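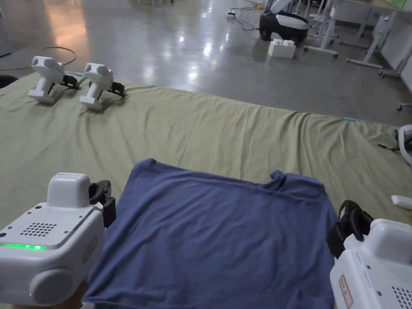

Skolton Clothing Bank – where we've got to by 23rd February

Hello from the back room! I promised you a proper update before the next payment was due, so here goes, and sorry in advance for the length.

The big news is that the school uniform swap is up and running. We had 147 families through the door over the winter, and most of them left with a bag of stuff that fit (shoes are still a headache, more on that below). The Prernberg branch opened on Saturday mornings as planned, and it got busy fast. I had pictured a slow start with a lot of tea drinking. No such luck!

What we spent it on

Most of the first payment went on rails, shelving and the van. Kerekes gave us a decent price on the shelving, although it came with the wrong brackets and we lost a week swapping them. The van needed new brakes, which ate up the repair line completely, so I've moved $200 over from printing. I hope that's okay – I did email about it, but shout if you need a form.

T-shirts and tops are now sorted by size before they go out on the shelves, and folded the same way at both branches.
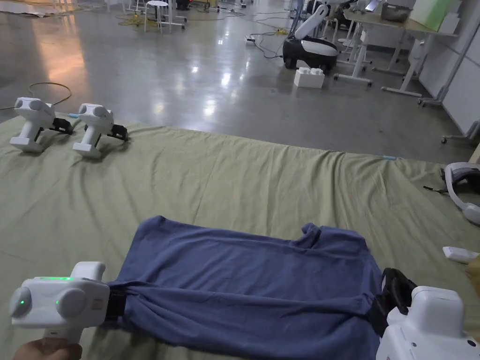
It sounds like a tiny thing, but people can find an age 9-10 without digging through the whole pile, and the Saturday crew at Prernberg don't spend the last half hour putting everything back together. We're doing the same with sweaters next.

What hasn't gone so well

Shoes. We asked for 60 pairs in the fall appeal and got plenty of adult sneakers and hardly anything for small kids. I'd like to try a shoe voucher instead, and I'll send costs separately once I've heard back from the two stores I've asked.

The booking page on Jideo also went down 3 times in February, once on a Saturday morning of course. We went back to a paper list for the day and it was fine, if a bit loud. I've asked them for a refund on that month.

Coming up

Spring coats go out next, and winter ones get boxed up for storage. I still need a dry spot for the boxes, as the shed at Skolton leaks along the back wall. If you know of anywhere with a bit of space, please tell me!

Receipts are in the shared folder, all except the van ones, which I'll scan on Monday.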